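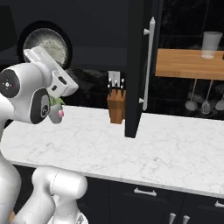
Staltness Kitchens – staff meeting, Julletthorpe office, May 2018

I'm doing the minutes again, so they come in my style, sorry to everybody who likes bullet points. We had a full table apart from the night prep crew, who sent their comments in a note, and the note was longer than the agenda!

Minutes of the last meeting. Accepted with one fix. I had written that the arm would be "replacing the early shift" and what was said was "changing the early shift". That's a big difference if you happen to work the early shift, and I've corrected the copy in the binder.

1. Where we are with the arm

The Vorkanley people went over the simulation work. So far the jobs are the small ones: pick something up, hold it over the counter, put it down where it belongs, leave everything near it alone. They like a cluttered kitchen for this, with a knife block and cupboard doors and things hanging up, as ours will never be bare either. They've done 1093 runs and want to do a good many more before any arm gets bolted down in our building. The grill side asked what counts as a good run. Answer: the item ends up inside its marked spot and nothing else has moved. The grill side then asked whether humans would be held to the same rule (laughter, and no, they won't).

2. Tidying and setting up

This took up most of the meeting. The plan is for the arm to take over the resetting between bookings in the demonstration kitchen – clearing the counter, putting out the display pieces, moving plants and flowers out of the way of the cooks. Those of us who do that now had plenty to say. I do it three or four times a day myself and I won't pretend I love it, but it's also the only quiet ten minutes I get, and I said so. Two others said the same thing, one of them a lot more strongly than me.

The manager's position is that the hours stay and the work inside them changes. People freed from resetting would go to guest prep or learn to run the arm. I asked for that in writing and it's promised before the next meeting.

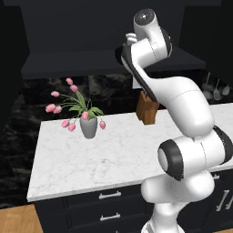
Flowers got a discussion all their own. The front desk wants them kept on the counter because guests like them, and the developers are happy with that, since soft things with stems that droop over the edge of a vase are much harder to steer around than a box. The night crew's note asked who pays if a vase gets broken. Agreed that the project pays, including for anything broken in the first month by a person who was working beside the arm.

3. Training

There's a course from Hnatiuk at 199 dollars a head, and the company will cover it for anybody who wants it. It runs over 2 afternoons, paid as normal hours. You learn how to stop the arm, how to start it again and how to tell it a job has changed. We went back and forth on whether it should be compulsory and settled on this: stopping the arm is for everyone, the rest is by choice. I've put my name down for all of it (I'm nosy).

4. Knives

Short one. The night crew doesn't want the arm handling knives while people are in the room, and neither did anyone at the table. Agreed with no discussion. The developers said it wasn't in their plan and they'll add it to the written rules anyway.

5. Anything else

The dishwasher is making the noise again. It was pointed out that we're discussing robot arms while the dishwasher door is held shut with a strap, and I was asked to minute that, so there it is. A repair visit will be booked.

Could the early shift please stop moving the tape marks on the floor? They're for measuring where the base goes.

To do
Manager – letter about hours, before the next meeting
Developers – knife rule added, results from the next batch of runs sent round
Me – course sign-up sheet on the break room door, 3 places still open on the first date
Front desk – dishwasher

Next meeting is in the same room. The full review of the arm is set for November.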